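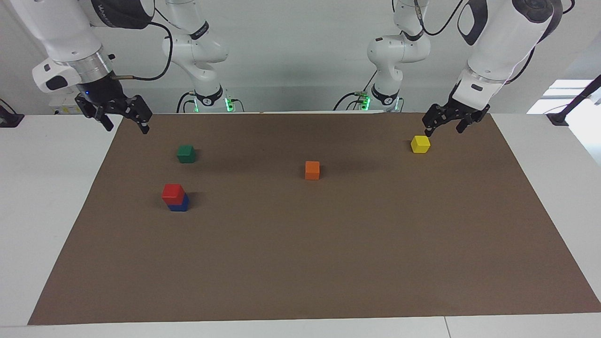 A morning with the Panivlow two-arm kit in Grellach
Visit report, 22 Jul 2019

Our school in Sistberg is looking for a training station for the second-year mechatronics classes. Until now we have one single-arm machine which is old and always occupied. The company Makokha invited us to its showroom in Grellach to see the Panivlow kit, and I went there with my colleague Carola Harms. I write down what I saw and was told, so that the department can discuss it before the budget round in December.

Arrival
The showroom is on the upper floor of a former printing house. The elevator was out of service, and this is relevant for us only in one point: Gunther Albers, who received us, told that the kit came up the stairs in four boxes. Our workshop also has no elevator.

What is in the kit
Panivlow consists of two white arms, each with a two-finger gripper, the table on which they are mounted, the software for one classroom, and a set of small wooden cubes in different colors. A brown mat lies on the table and marks the working area. I asked if the mat can be replaced by our own, because our students will surely cut it or draw on it. Mr. Albers said yes, if the new one is also of one plain color and not shiny.

Left and right are named from the point of view of the robot. If you stand in front of the table, the right arm is on your left hand side. Carola had this wrong two times and I had it wrong one time. In the program the names are used everywhere, so the students must learn it on the first day. I would put a sticker on each base.

The exercises
The first exercise is picking. The student chooses a color in the program and the nearer arm should go to this cube. In our session the yellow cube belonged to the left arm and the green one to the right arm. The red cube on the blue one is a preparation for the second exercise: if the student asks for blue, the program must first find a place for red. I liked this very much. It is a small problem, but one must think about the order of the steps, and exactly this is missing in our present lessons.

In the third exercise both arms want to work in the middle, where the orange cube is standing. The student has to decide which arm waits. The software offers a simple waiting command, and there is a more difficult version for the advanced group.

The handbook is clear, with large drawings. Some sentences in the English version are strange, and I say this as a person who writes strange English sentences also.

Questions we asked
Ravindra Bhatia from the training department answered the technical part. The kit is delivered with 3 classroom exercises ready to use, and teachers can write more. A spare pair of gripper fingers costs 200 euros. The first inspection is due after 2,000 hours of operation, which for us would be several school years. An introduction day for teachers is included in the price, but the travel to Grellach is not.

We did not receive a good answer about the cables. On the arms they run outside, in wide loops, and I can imagine a student sleeve in there. Mr. Bhatia promised to send the drawing of a cable clip. At the time of writing I have not received it.

I also asked about the behavior after an emergency stop. He explained that both arms stop together and must be released one after the other at the program screen. We had no time to try it, so this should be done before any order.

My opinion
For groups of up to four students I find the station suitable. For a whole class it is too small, and we would need a second screen so that the others can follow. The exercises are better than I expected and the table would fit in room 2 if the old drill is moved. Carola prefers to wait for a second offer from another supplier before we decide.

The written offer is with Hannelore Reuter in the office, and whoever wants to read it can ask her for a copy. Torben Thiele will check the power supply in room 2.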